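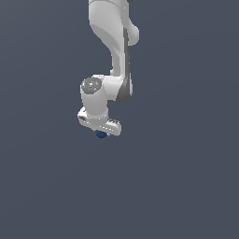
主题:Re: 阳台面包小组:酵头养了一个冬天,还是酸得厉害

大家好呀!

上周那封信我看了三遍,一边看一边点头,因为我家那罐酵头也是这个脾气(唉)。先把原信引在下面,免得新来的朋友翻存档:

> 我从11月开始养这罐黑麦酵头,每天喂一次,放在厨房窗台上。
> 面包能发起来,可是味道酸得家里人不肯吃第二片。
> 换过两种面粉,水也换成了凉白开,没什么变化。
> 是不是该倒掉重来?还有,你们喂之前到底留多少旧的?

千万别倒!能养过一个冬天的酵头,底子肯定不差,我猜问题多半出在喂得太少、饿得太久。我以前也是一天一次,罐子里留一大坨旧的,加一小勺新粉就算完事,结果闻起来跟醋瓶子似的。后来改成早晚各喂一次,每次只留5克旧的,新粉加得足足的,过了几天味道就柔和多了,有点像酸奶,还带一点苹果香。

再说面粉。我现在混着用两种,一种是Sitik的全麦,一种是普通高筋粉。全麦放多了劲头特别猛,发得快,酸得也快,所以我只在周末要烤的时候多放一点,平时就用高筋粉慢慢吊着。Grerano的黑麦粉我也试过一袋,香是真香,但是黏得刮刀都甩不干净,洗罐子洗到怀疑人生,暂时不打算再买了。你要是特别喜欢黑麦味,可以养酵头用白面,揉面的时候再加黑麦,这样两头都能顾到。 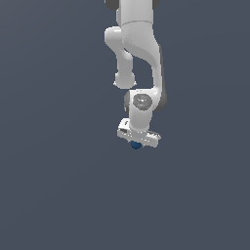 栗子皮
阳台面包小组 邮件列表管理员
2021年2月8日

接着说水量。信里没写水和粉的比例,我猜是偏稀的?稀的酵头泡泡多,看着热闹,可是容易发过头。我现在养得比较干,能捏成一个软软的面团,塞进罐子里盖上布就不管了。冬天厨房凉,发得慢一点没关系,别把罐子放到暖气片上去!我放过一次,溢得满柜子都是,擦了一个晚上。

顺便把我最近这一炉的方子也抄上来,有人私信问过:

高筋粉300克
水,先倒一大半,剩下的看面团软硬再加
酵头67克,喂过以后涨到最高的时候用
盐一小勺,我家口味淡,你们自己加减

粉和水先拌到没有干粉,盖着歇一会儿,再把酵头和盐揉进去。我懒得上机器,就隔一阵子拉起来折一折,折到面团表面光滑有弹性为止。整形以后进冰箱睡一夜,第二天早上直接烤。怕酸的话,冰箱里这一觉可以睡短一点,或者干脆当天就烤,味道会淡很多。

烤的时候我用的是Bañuelos那口旧铸铁锅,盖着盖子烤前半段,后半段揭开上色。上次这锅面包一共烤了52分钟,皮有点厚,我妈说咬着费牙,可我自己超喜欢那个焦香!想要皮薄一些,就早点出炉,晾凉以后用布包着放。对了,一定要晾凉再切,我每次都忍不住,每次切开都是黏的,讲了也白讲。

还有人问喂剩下的旧酵头怎么办。摊饼呀!加个鸡蛋,一把葱花,一点盐,平底锅里倒点油摊薄,两面煎黄就能吃。酸一点的酵头摊饼反而更好吃,蘸辣酱当早饭,我已经连吃了好几天了。攒多了也可以刮到油纸上抹薄晾干,掰碎了装袋,当作备份,哪天罐子里长毛了还能救回来。

最后是团购的事。Kisano的藤编发酵篮,上回说要一起买的几位,麻烦再回我一下要圆的还是长的,我好去跟店里问价。圆的好整形,长的切片适合做三明治,我自己纠结到现在还没定。回信请直接回到列表里,别单独发给我,我的私人邮箱最近老是把信丢进垃圾箱。

原信的那位朋友,你先照着早晚两次喂上几天,再来告诉我们闻起来是什么味儿吧。要是还酸,就把罐子的照片和面粉袋子上的成分一起发上来,大家帮你看看。

祝面团听话!
栗子皮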